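Akard Adult Learning Center
Autumn Newsletter, 1 Oct 2023

Changes to the Evening Course Program

The Center has completed its annual review of evening courses, and the results will shape the program offered to residents of Akard and the Trasten district from the start of the new term. The review was carried out in August and drew on attendance records, course evaluations and written comments submitted at the front desk.

Demand for evening study has grown steadily, and the Center received 200 completed evaluation forms, the highest return since the present form was introduced. Most respondents asked for the same thing: shorter courses that can be finished before the winter holidays. The Center has therefore divided its longer certificate courses into separate units. A learner may enroll in one unit at a time and will receive a written record of completion for each.
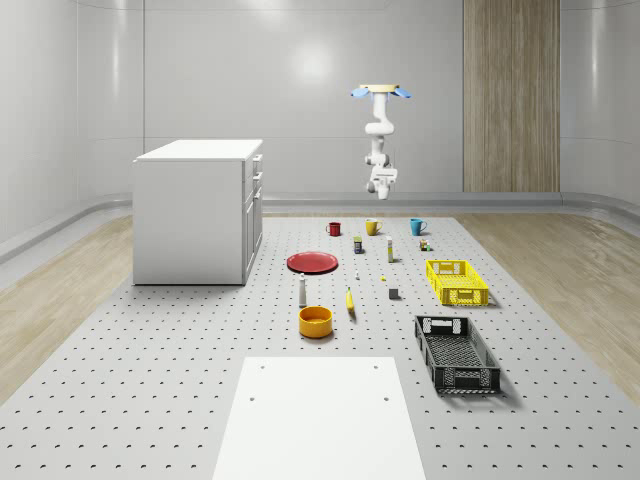
Bookkeeping, Spanish conversation and written English will be the first subjects to move to the new arrangement. Learners who are already enrolled in a full certificate course may stay on their current schedule until it ends. Those who prefer to transfer should complete a change form before the second week of term. Fees already paid will be credited in full, and no charge will be made for the transfer itself.

The new program contains 14 courses. Family history returns after an absence of one year, and the popular course on reading legal and financial documents will be offered on both sites. Introductory sewing has been withdrawn for this term only, as the Center was unable to confirm an instructor in time for the printed catalog. Persons on the waiting list have been notified by mail and will keep their place for the spring.

Residents have also asked for clearer information on travel. The Drikwood shuttle will continue to stop at the main entrance - the side entrance on Okonkwo Street remains closed to foot traffic after dark - and the last departure has been moved later to meet the end of evening classes. The revised timetable may be collected at either site.
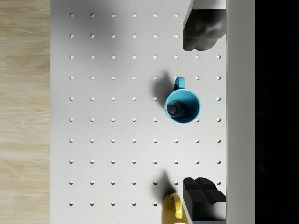 White pegboard beside light wooden flooring.

Registration is open to all residents aged 16 and over. Applications may be made in person or by mail, and proof of address is required for first-time learners. The Center regrets that places cannot be held by telephone. Where a course is full, applicants will be placed on a waiting list in the order in which their forms are received.

Reduced fees remain available to retired persons, full-time students and those receiving housing support. The reduction applies to each unit separately, so a learner whose circumstances change during the year may apply at the start of the next unit. Supporting papers will be copied at the desk and returned the same day.
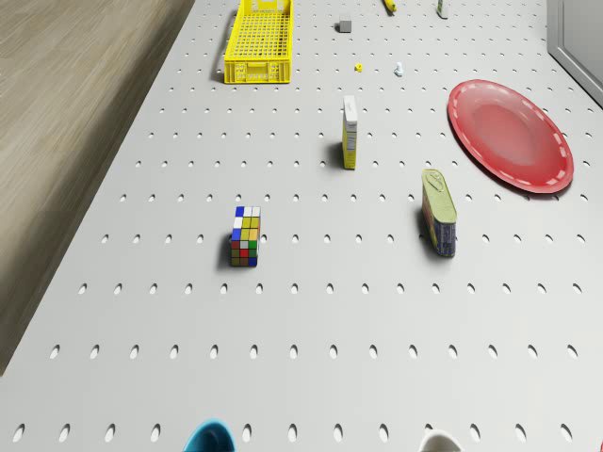 One learner wrote on an evaluation form that the full certificate had always seemed out of reach with a job and two children at home, and that a single unit of bookkeeping was something she could see herself finishing. She asked that the Center consider a Saturday morning class as well.

Weekend teaching will be discussed when the spring program is prepared. Written suggestions may be left at the front desk until the end of the term.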